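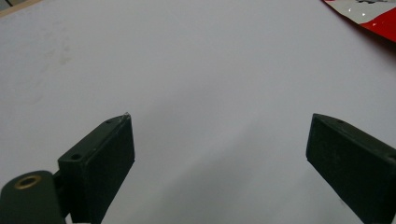

Gangadharan Kandasamy would rather talk about waiting than about grasping. The planner his team writes at Grindby, he told me one May morning, spends most of its effort deciding when a pair of fingers should close, and he thinks that is how it ought to be.

Features > Robotics > Software

I had come expecting to hear about clever hands, and I got two happy hours on timing instead (with tea, and a second pot after that). The planner is called Marus, and it looks ahead 8 steps before it commits to anything. Shiny packaging gives it the most trouble. A crumpled red-and-white wrapper throws back little white highlights, and an early version of Marus would chase a highlight as if it were an edge.

The fix came from Cassim, the team's replay tool, which lets you scrub through an attempt and see what the planner believed at each moment. They went through 506 attempts that way, arguing cheerfully over nearly all of them — and 79 came down to the same bad guess about depth. The new version is slower to make up its mind, and Kandasamy is fond of it for that. He wants to try it on clear film next.

14 comments | 38 shares
Contact the editors | Back to top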